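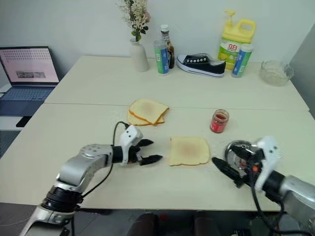 Girkia batting gloves: my review after one winter of nets

I play for the second team of Tratdale Cricket Club, where I bat at number 4 and try to stay there a long time. My old gloves had become hard in the palm, so in the winter I bought the Girkia pair in the adult size. I paid for them myself.

The first thing I noticed was the weight. They are lighter than my old Mitier gloves, but the fingers are still well covered. The two first fingers of the bottom hand have an extra hard piece on the side, and I was glad of it when Imani Simiyu bowled me a short one in the indoor school. It hit me on the glove and I could continue my over.

The palm is soft leather and I can feel the handle well.

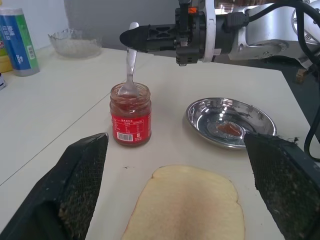

After one hour, however, it takes a lot of sweat, and the gloves need a full night to dry. If you bat for long periods, I would advise you to have 2 pairs in the bag. The wrist strap is also a little short. Our captain, Anas Jaber, has thick wrists and could not close it properly over his sweatband.

I have not yet used them on grass, so I cannot tell how they behave in a real match with a new ball. The stitching between the thumb and the palm is still in order, which was the weak place on my last pair.

For a club batsman who trains once or twice in the week, I can recommend them. For wicketkeepers who bat only five minutes, a cheaper pair will do the same work.

Reviewed January 2026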